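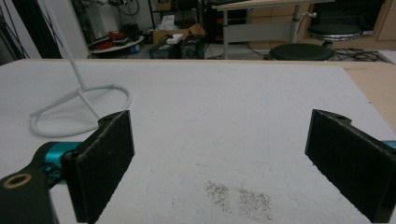
Black pads on either side of a white tabletop with faint scuffs.

When the hand pump closest to the Tonda clinic stopped in July, people walked to the river for 10 days. The part that had failed was a rubber seal small enough to close a fist around. There was no spare in the settlement, and the nearest dealer wanted payment before he would send one.

Tonda has 40 hand pumps. They were put in by different agencies over several years, and for a long time each agency fixed its own. As grants ended, the agencies left, and the pumps stayed behind with whatever tools happened to be in the shed. By last year it was common to see a line of yellow cans at one pump and a chain through the handle of the next.

The relief group Jurik took over the water points in the spring. Its plan is modest. It does not drill new wells. It pays for a parts store, a set of tools for each section of the settlement, and training for the residents who do the repairs. The money comes from the Ionescu Foundation, which had until then mostly paid for school buildings in Curkance, the district town two hours up the road.

The store is a shipping container behind the market. Seals, bearings, rod couplings and lengths of pipe are kept in bins, and each bin has a card showing the number at which it must be reordered. Anyone taking a part signs for it and brings the old one back. The returned parts are sorted once a month, and the ones that wear out fastest are bought in larger lots.

Most of the mechanics had worked with their hands before they were displaced. One group came from bicycle repair, another from farm machinery. The course lasts three weeks and is held at working pumps, with the rods pulled up and laid out on a tarp. Trainees are paid a daily rate while they learn and a fee for each repair afterward – a point Jurik argued for, and one that other agencies in the district were slow to accept. Unpaid pump crews had been tried at Tonda before. They lasted until the planting season.

Paying the mechanics means finding the money every month. Some 2,000 households now give a small sum toward repairs, collected by section. Others can't, or won't until they see their own pump fixed first. Families who arrived this year are not asked to pay at all. The collection covers fees and small parts, but a new cylinder or a full run of pipe still has to come out of the grant.

There are complaints. The eastern sections say their pumps are visited last, and the repair book backs them up: the road there floods, and the mechanics have bicycles. A second store on that side has been promised. Water quality is another matter altogether, and two of the shallow wells remain closed after testing.

The book shows 400 repairs so far. The longest any open pump has been out of use since September is four days. The Ionescu grant runs for one more year, and Jurik has asked the water office in Curkance to take on the cost of the store after that. The office has asked to see the accounts.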